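3.2 Where people put things down

I should say a bit about how I ended up studying shared tables, as it shaped what I asked people. I'd gone to Drarnbridge meaning to look at tool lending, which I thought would be a nice tidy subject. I spent February reading loan slips. What I kept noticing, though, was that the arguments (and there were plenty!) were hardly ever over the tools. They were over surfaces. Who had left what on which bench, how long it had been there, and whether it counted as "in use" if its owner had gone home for tea.

So I changed the question. Between the two workshops, Drarnbridge and Likonstead, I collected 90 diary entries and 1,470 short notes from the members' message boards, and I read every one of them, some of them far too many times. Zyanya Jaramillo read the same notes separately and we compared our codes afterwards. We disagreed most over what she called "parking", meaning leaving something on a table with every intention of coming back for it. I'd been lumping that in with plain forgetting. She was right to split them, and the tables in section 4 use her version.

Members had a surprisingly rich set of words for all this. At Likonstead a thing could be "sat", "parked" or "living there", and those were three quite different accusations. Sat was fine. Parked was fine until somebody else wanted the space. If your glue clamps were living there, you could expect a note. Drarnbridge people mostly just said "left", but they put a lot of feeling into it.

Big tables drew more notes than small ones, which fits what Cuautle found in the allotment sheds study, though I'm wary of leaning on that too hard. A shed bench is usually against a wall. A large table in the open has no obvious back to it, so there's nowhere that feels out of the way, and things fixed or stood at one side soon start reaching over the middle.
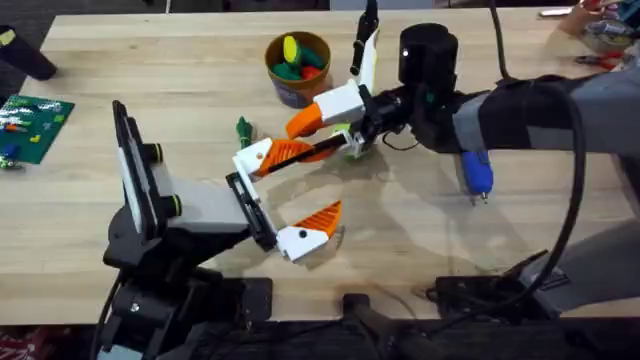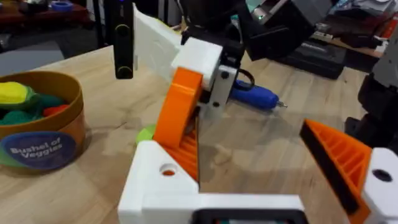

Figure 2. Equipment at a shared wooden table: two arms reaching across the top (first view), and a close view of one gripper's orange fingers (second view).

The diaries were better than the notes on how people felt about the middle. One Likonstead member wrote that she'd happily lean over to borrow a pencil from the far edge, but would "walk all the way round" before moving anything from the centre. Another thought the centre was fair game and the edges were private — the exact opposite, from someone who had been sharing a bench with her for years. I asked both of them about it later and neither had any idea the other saw it differently.

I'd love to say the written rules helped. Both workshops had them, and 70 of the notes quote a rule of some kind, but quite often it's a rule I couldn't find in either handbook. Cluvach has a good term for these, "house memory", and I've borrowed it here. My favourite was the firm belief at Drarnbridge that anything under a cloth mustn't be touched. It isn't written down anywhere. People there followed it far more faithfully than the printed rule on sweeping up, and newer members had usually picked it up within a couple of visits.

Cloths come up again in 3.3, along with labels, which work rather less well.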